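Ayman Azar kept the last piece of his grandfather's game in a coat pocket, wrapped in a receipt from the Pacheco bakery. The other pieces were lost when the family moved to Hostham. He did not remember the rules any more, only that the white one always started.

In May, on a grey afternoon, he finally took it out and put it down. It looked smaller than in his memory — a little cube with one corner chipped, and its shadow lying behind it.
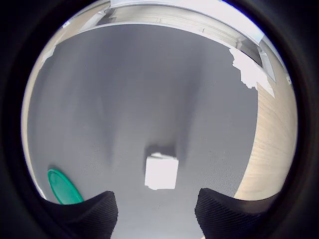 ## The first move

"So, who begins?" his daughter asked.

"White begins."

"But there is only white."

He thought about this for some time. Grandfather had a favourite word for such moments, "oltance", which meant a turn you take when the other player has gone home. Ayman had never found it in any dictionary.

"Then it is your turn," he told her.

She put her chin on her hands and looked at the cube until the kettle was boiling in the kitchen.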